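Cuaderno de taller, proyecto Prirkunura
Agosto, entrada 551, por la tarde

Fallo en la pinza de mano: el dedo izquierdo cierra más tarde que el derecho. Lo noté por la mañana con la pieza de prueba de Rurside, que se giraba antes de quedar sujeta. Con fuerza de cierre 300 el retraso es pequeño, con 500 el dedo salta de golpe y el motor da el error 6 (sobrecorriente). Una vez me pilló la punta del guante. No hubo herida, pero lo anoto como incidente.

Repetí el agarre con el ratón gris del escritorio, que tiene el frente redondeado y la trasera en punta roma. Abrí los dedos, uno a cada lado, sin tocarlo, y desde esta posición mandé el cierre.
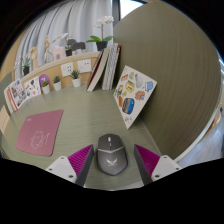
Lo que he comprobado

Almohadillas magenta: limpias, sin cortes. Tornillos de las placas blancas: apretados. Cable del motor: bien. La guía izquierda tiene juego y roza al final del recorrido, creo que es la causa. En el manual de Procházka no encuentro la tolerancia.

Queda prohibido pasar de 300 hasta cambiar la guía. Antes de meter la mano entre los dedos hay que quitar la corriente, también para limpiar.

Pendiente: pedir la guía a Taser, y preguntar si el error 6 se puede borrar sin reiniciar todo.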